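**Held-out episodes: split by room or at random?**

Posted by Aisling Kinsella

I have 575 demonstrations of a bedside tidying task, teleoperated, with a head view and a wrist view. I trained on 477 of them, picked at random, and the policy does beautifully on the rest. Then I took it to a different hotel room and it behaved as though it had never met a remote control. My supervisor used the word "memorised" in a tone I didn't care for.
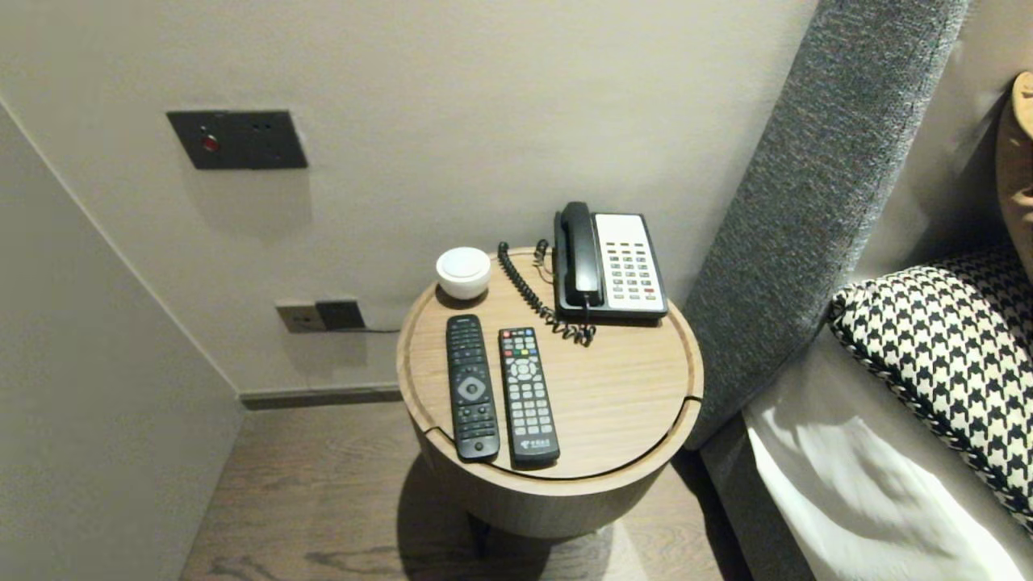

Does a random split tell me anything at all?

It tells you how well the policy copes with rooms it has already seen. For any claim about new rooms, keep whole rooms out of training.

That much I got from the group chat. What do I do with only 6 rooms?

---

**Darragh Heffernan**

Leave one room out, train on the other five, and go round until each has had its turn. Yes, that's 6 training runs. Report every room separately, because the average will hide the one that's a disaster, and there is always one. We did this at Trallville and our lovely headline result aged ten years in an afternoon.

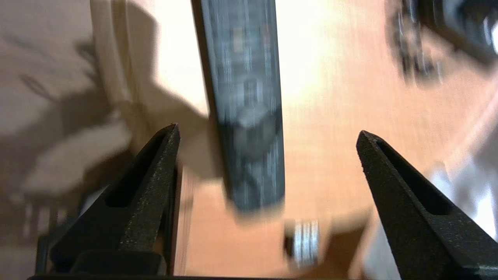 Run at least 2 seeds per room as well, or you'll end up explaining a difference that is only luck. And fix your stopping rule before you look at the held-out room. Choosing the best checkpoint on it is the same cheating with more steps.

---

**Arben Radulović**

just collect more data

---

**Kaja Toom**

Arben's not wrong, but more data from the same rooms won't help much. Before any of that, try dropping the head view and retraining on the wrist one alone. If the new-room score goes up, your policy was probably navigating by the furniture.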